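Magbanua gripper release fault

The Magbanua gripper release fault was a recurring failure in the two-armed shelf-stocking robots built by Dusero and tested at the company's Trisatby site. Affected arms opened their grippers without a command while lifting bottled drinks. It was named after the Magbanua motion controller, in which it was first logged.

Background

The test task was to take bottles out of a basket and place them on a tiered rack. Each arm had a two-fingered gripper and ran from its own controller. Over one test period the robots made 2486 lifts. Bottles were dropped in 139 of them, most often when the bottle was leaning and had been gripped near the top.

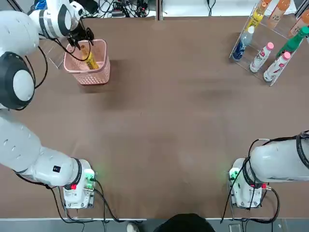
Cause

Early reports blamed worn finger pads, and the pads were replaced in April with no change in the drop rate. The fault was later traced to error code 501, a short loss of signal from the gripper's position sensor. The controller read the missing signal as a fully closed gripper and sent a correction that opened the fingers. The status lights on the arm bases stayed green throughout, so operators had no warning.

Response

Dusero changed the software to hold the last known grip force for 600 milliseconds after a lost signal and then stop the arm. A separate supplier, Utard, provided replacement sensor cables. Arms with the old cables were limited to half speed until they were refitted.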